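Apprendre à pincer, suite (et pas fin)

Bonjour à tous, me revoilà après un mois de décembre avalé tout entier par Brakuma, notre petit projet de saisie d'objets souples. Vous êtes plusieurs à m'avoir demandé où on en était, alors je me prépare un thé et je vous raconte ça tranquillement, avec les détours habituels !

L'idée, je la rappelle pour ceux qui arrivent : on fait les gestes nous-mêmes, pince à la main, et le modèle apprend à partir de ces démonstrations, sans qu'on ait à téléopérer un bras. Avec des cubes, c'est presque trop facile. Avec du tissu plié, c'est une autre affaire, parce que la matière s'écrase entre les mors et que la bonne ouverture ne se lit plus sur le contour de l'objet.
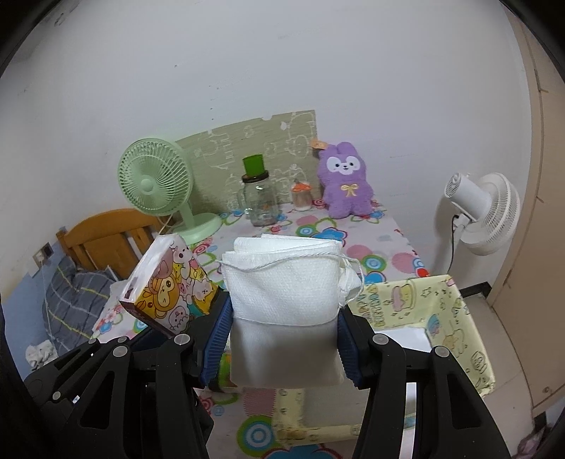
Akosua Issahaku m'a écrit qu'à son avis on se trompait de cible, et qu'il vaudrait mieux prédire la force de serrage que l'écartement des doigts. Je lui donne à moitié raison (elle va être contente). Sans capteur d'effort, nous n'avons que l'écartement, mais sa variation juste après le contact en dit déjà long, et c'est elle que nous donnons maintenant au réseau.

Avec 3000 démonstrations, la politique réussit 74 % des saisies sur des objets jamais vus. J'espérais mieux, je l'avoue, mais la version précédente me donnait des sueurs froides. Les sachets et les paquets souples à peu près droits passent bien, surtout quand on les prend par les côtés. 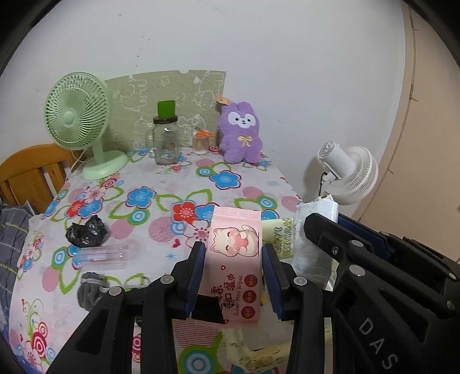 Ce qui coince encore

Les cordons, d'abord, que le modèle prend volontiers pour un bord. Et puis les nappes à gros motifs, qui le perturbent plus que je ne l'aurais cru. Fiona Tosh relance un entraînement avec des fonds variés, et je vous donnerai les courbes dès que je les aurai.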